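Protokoll vom Treffen der Gartengemeinschaft Mevwood, November 2021

Geschrieben von mir, Hülya, weil Archie beim letzten Mal dran war und ich beim Streichholzziehen verloren habe. Wer sich hier falsch wiedergegeben fühlt, meldet sich bitte bis zum nächsten Treffen bei mir!

Dabei waren: Annunziata Orlandini, Osvaldo Gentile, Archie Niven, Nayeli Palacios, ich (Hülya Toprak). Nayeli kam etwas später, da waren wir schon beim Wasser.

1. Letztes Protokoll
Angenommen. Osvaldo wollte festgehalten haben, dass er im Sommer nicht "gegen Tomaten" war, sondern gegen Tomaten auf Beet 15. Ist hiermit festgehalten.

2. Wasser
Die Abrechnung ist da und sie ist hoch: 900 Euro für die Saison, und das, obwohl es im Juli dauernd geregnet hat. Archie vermutet den Hahn hinten am Kompost, der seit dem Frühjahr tropft. Ich vermute ehrlich gesagt eher die Rasensprenger, aber gut, den Hahn muss man sowieso machen. Archie bringt eine neue Dichtung mit und stellt bei der Gelegenheit gleich das Wasser für den Winter ab. Bitte vorher alle noch mal die Kannen füllen, wer im Gewächshaus etwas stehen hat!

Längere Diskussion über eine zweite Regentonne. Annunziata hat bei Zuccaro eine gesehen, gebraucht und mit Deckel, die würden sie uns auch bringen. Osvaldo findet, die alte Tonne reicht, wenn man sie mal sauber macht (Recht hat er, da drin wächst inzwischen mehr als auf meinem Beet). Abstimmung: drei dafür, Osvaldo dagegen, ich enthalte mich, weil die Tonne direkt neben meinem Beet stehen würde und ich mich noch nicht entschieden habe, ob mir das gefällt. Annunziata fragt nach dem Preis.

3. Kasse
Nayeli hat den Stand mitgebracht: 2.104 Euro, Wasser schon abgezogen. Das ist mehr, als wir alle gedacht hatten, und es war sofort ein bisschen Weihnachtsstimmung im Raum. Vorschläge von bunt bis wild: Bienenhotel, Pizzaofen (Osvaldo, wer sonst), neue Scharniere fürs Tor. Die Scharniere machen wir auf jeden Fall. Beim Pizzaofen bringt Osvaldo im Januar eine Zeichnung mit und sagt dazu, wo das Ding hin soll und wer das Holz bezahlt.

Beitrag bleibt bei 40 Euro im Jahr. Ging ohne Gegenstimme durch, das hatten wir auch noch nie.

4. Saatgut
Sammelbestellung läuft wieder über mich. Die Liste hängt im Schuppen neben der Tür, bitte leserlich schreiben, letztes Jahr habe ich wegen einer Handschrift (ich nenne keine Namen) Mangold statt Majoran bestellt. Archie möchte die Buschbohne Tamik noch mal probieren, die bei ihm zwar spät, aber dann richtig gut getragen hat. Er gibt davon auch eigene Bohnen ab, einfach Tütchen mitbringen. Annunziata tauscht Borretsch gegen alles, was kein Borretsch ist.

5. Kompost
Ach ja, der Kompost. Es lagen wieder gekochte Nudeln drin. Wir haben uns alle angeschaut und keiner war's. Nayeli schreibt ein neues Schild, freundlich, aber in Großbuchstaben. Der hintere Haufen ist reif und kann verteilt werden, das Sieb steht bei Archie. Zwei Schubkarren pro Beet, wer mehr will, fragt bitte vorher die Nachbarn.

6. Besuch in Lurnmont
Die Gartengruppe aus Lurnmont hat uns eingeladen, ihre Hochbeete anzuschauen. Alle wollen hin, Osvaldo vor allem wegen des Kuchens, das hat er offen zugegeben. Wir fahren mit zwei Autos, Nayeli und ich fahren. Den Termin klärt Annunziata, lieber erst im neuen Jahr. Ich nehme ein paar Knoblauchzehen als Gastgeschenk mit, davon habe ich dieses Jahr wirklich reichlich.

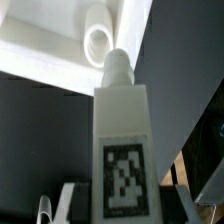

Frage von Nayeli: Kann man jetzt noch Knoblauch stecken?
Antwort von Annunziata: Solange der Boden nicht gefroren ist, geht das gut. Die Zehen mit der Spitze nach oben ein paar Zentimeter tief setzen und mit Laub abdecken.

7. Verschiedenes
Der Schuppenschlüssel hängt wieder am alten Haken. Archie sucht seine rote Gartenschere, Griff mit Klebeband umwickelt. Ich habe noch Quitten abzugeben, bitte holt sie, meine Küche ist voll!

Nächstes Treffen im Januar, wieder bei Annunziata. Osvaldo bringt die Zeichnung mit, ich die Bestellliste, und Tee gibt es vor Ort.

Hülya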